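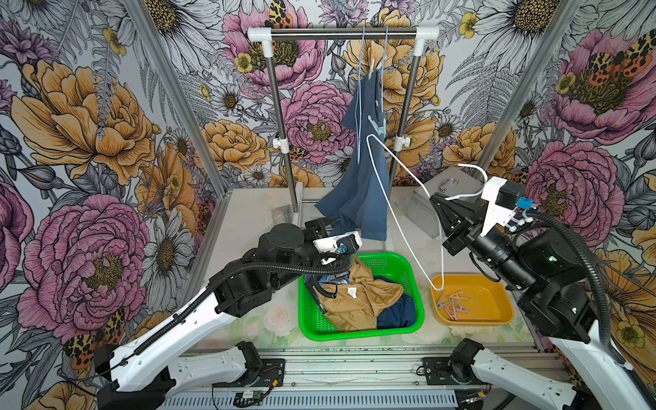
Pre-purchase inspection checklist, two-arm garment cell
Site: Zanau, bench room
Completed by: Eulalia Riquelme
Reviewed by: Domingo Domínguez
Date: Oct 20, 2025
Purpose: condition check on the existing cell before we commit to buying more of the same

Marks used: OK, FIX (repair before any new order), BUY (goes on the budget sheet), HOLD (no decision yet). Comments are mine unless they carry the initials DD.

Section 1. Frame and enclosure

1.1 Base frame square and tight. OK
Slotted aluminum extrusion, both arms mounted on the same run. All bolts checked with a hex key. One corner bracket took a quarter turn.

1.2 Corner posts upright and secured. OK

1.3 Wall panels fixed, no loose edges in arm reach. FIX
The floral paper is lifting low on the left wall. Reglue it. For the new cells I would price wipe-clean printed panels and keep the paper as a cheap swap when we want a different background.
DD: Price both. The paper is fine for the first cell as long as someone checks the edges.

1.4 Guarding on open side. BUY
There is no light curtain on this cell. We rely on a floor line and the stop button. That was accepted for one cell with one trained operator. It won't be accepted for several in a row. Henríquez has been asked for a quote on curtains with a matching safety relay.

Section 2. Arms

2.1 Mounting bolts, left and right base. OK

2.2 Joint play, both arms powered down. FIX
Right arm fine. Left wrist has a little side play that was not in the last report. Drulska says the wrist motor can be changed without sending the arm back.

2.3 Corrugated cable hose, full travel. OK
The loops clear the rack and the walls on both arms at full reach. Keep the same length on new units. The shorter hose in the Niltirum catalog saves very little and would pull at the wrist.

2.4 Status lights readable from operator position. OK

2.5 Emergency stop, each arm alone, then both. OK
Tested four times. Both arms held position each time and nothing dropped from the grippers.

2.6 Spare motors on shelf. BUY
None at present. A stopped arm means a stopped cell. I have put down one wrist and one elbow motor per pair of cells.
DD: Agreed on wrist. Elbow stays on HOLD until Drulska confirms the lead time.

Section 3. Grippers

3.1 Finger pads, wear and grip. FIX
Pads are smooth at the tips. They still hold a thin hanger, but the hanger can turn in the fingers when the arm swings. Replace both sets.

3.2 Bracket screws and connectors. OK
Small blue connectors seated on both grippers. Cable clips in place on the right one.

3.3 Pinch hazard with garment hem. HOLD
A shirt on the rack hangs down to table height, right where the left gripper works. No risk to the operator with hands outside. For garments longer than a shirt we need either a taller rack or a rule that they are not run.
DD: Put the taller rack on the sheet. I don't want to depend on a rule.

Section 4. Work items on the table

4.1 Clothes rack stable under side load. FIX
Chrome tube with white plastic T-connectors at the top. It shifts if an arm leans on it. Clamp the feet to the tabletop. Replacement connectors are cheap, so order a bag.

4.2 Hangers, no bent or sharp wire. OK
Two light-blue ones on the rod, a white one in use. All smooth. Buy spares in one color if the supplier allows it, so that a missing one is easy to notice.

4.3 Green mesh basket, rim unbroken. OK
Reachable by the left arm without crossing the right one. Garments should not be piled above the rim.

4.4 Clothespin tray in place. FIX
The tray is shallow and the pins sit in a loose pile. Some end up on the table during a run. A deeper tray would do. Petty cash item.

4.5 Gray metal box, right rear. HOLD
Stays behind the rack pole for now. Find out if it can go under the bench before the new layout is drawn.

Section 5. Wiring and electronics

5.1 Exposed boards covered. FIX
The small circuit board and the black module on the front rail have no cover. Fit a clear cover this month. On new cells the cover must be part of the order and not left to us.

5.2 Loose leads along frame. FIX
Thin black and red cables run along the rail between the arm bases. Put them in the slot with a snap-in strip.

5.3 Labels. BUY
One label set per cell, printed to match the wiring drawing.

Section 6. Budget notes

Wrist motor, each: $400
Finger pads, per set: $20
Guarding, board covers, label sets, taller rack: waiting on quotes
Budget request number: 806

The FIX items on the present cell come out of the maintenance line. Only BUY items go into request 806. Please don't merge the two, as happened with the conveyor.

Number of new cells is still open. Niltirum gives a better unit price on a larger order, but the bench room has power for two more at most. An electrician's visit should be booked before we talk price again.

DD: No order goes out until 2.2, 3.1 and 5.1 are closed. Send me the Henríquez quote when it arrives, even if it is partial.

Recheck of FIX items: end of October, same form.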